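Arm upkeep tips, printed desktop arm (the white one)

Workshop tips page, Yammine bench. Last gone over Feb 18, 2023. Written fast between jobs, fix my spelling if it bugs you.

Before you touch anything

Power off at the wall. Not the software stop, the wall. Arm will drop when the motors let go so hold the forearm with your other hand and set it down on a folded towel. I've cracked a finger by forgetting this.

Phone out, snap the cable run. You will not remember which side of the elbow it went.

Muffin tin for screws. One cup per joint, base in the top left cup, wrist in the last one. Works for clocks and sewing machines too.

Screws

Go over them all every 200 cycles. Ours is the Fadley print set, so screws go straight into plastic in a lot of places. Snug, then stop. No power driver. Ever.

To restart a screw in plastic: turn it backwards till you feel the little click, then forwards. It finds the old thread. If you just crank it you cut a new one and then you have no thread at all.

Stripped hole? Sliver of toothpick and a dab of wood glue, snap it flush, leave overnight. Ugly but it holds. Tuva Moen does hers with a bit of filament melted in with a soldering iron, neater, smells awful. Window open.

Shoulder ones work loose first. Dot of nail polish across the head and onto the plastic, any color that shows. Line's broken = screw has moved. No threadlocker on printed parts, some kinds craze the plastic. Metal to metal only.

Squeaks and grit

Canned air first, short bursts, can upright. Then a dry paintbrush, the cheap kind, cut the bristles down to half so they're stiff.

Grease: white lithium, amount like a grain of rice. On a toothpick. Wipe off whatever squeezes out or it'll be a dust magnet by next week. No cooking oil please, somebody did that on the old Dernen unit and it set like varnish.

Dishwater with a drop of soap for the white plastic, wrung out cloth. Stay off the motors and connectors. Melamine sponge takes off pencil and coffee but dulls the surface, go easy. No acetone.

Cables

Most "dead motor" calls are a cable. Push every connector home with a thumb, one at a time, power off. Then wiggle test with power on, arm at rest, fingers clear.

Leave slack at each joint. Bend the arm all the way both directions by hand before you tie anything down. Velcro strips, zip ties bite in. If you must use a zip tie leave it loose enough to spin.

Loop at the base should be big and lazy. If it's pulling tight when the arm swings you've got it on the wrong side, redo it.

The base

Clamp or bolt, dont trust rubber feet. Check with the mug-of-water trick: glass of water on the table next to it, run the arm fast with nothing in the gripper, watch the ripples. Big ripples, your table is the problem. Folded cardboard under the short leg will do for now.

Gripper and the drop test

Wipe the fingertips with rubbing alcohol on a cotton swab, let them dry. Greasy tips are why things slip, nine times out of ten it isn't the settings.

Fingers should meet square at the tips. Hold a strip of printer paper between them, close, tug. Should drag evenly. If it slides out on one side, loosen that finger, reseat, try again.

Then the drop test. You want something small, and a mug to put it in. Metal rim's good, you hear it when you clip it. Dark board underneath so the dropped ones show up. Start the move high, come down slow, open only when the tips are clear of the rim.
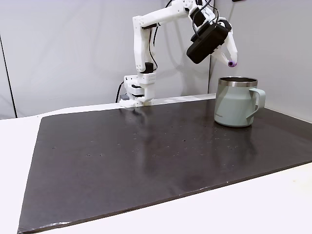 If it misses

Misses always to the same side: re-zero the base joint. Loosen, line the marks up, tighten, run again. Don't go changing the numbers in the program first, you'll be chasing it all day.

Misses all over: something's loose. Go back to screws. Usually shoulder or wrist.

Lands right but late, or sags on the way: cable dragging, or a tired motor. Feel the motors after 100 drops. Warm is OK. Too hot to keep a finger on, stop and let it cool with the lid off.

Keep on the shelf

Hex keys (tape the size you use most in bright tape), swabs, spare fingers 2 sets, velcro, the rice-grain grease, nail polish. Spare fingers print overnight, file is in the Udusgate folder under "tips_final", not "tips_final_new", that one's too short.

Write the cycle count on the masking tape by the switch when you're done. Date not needed.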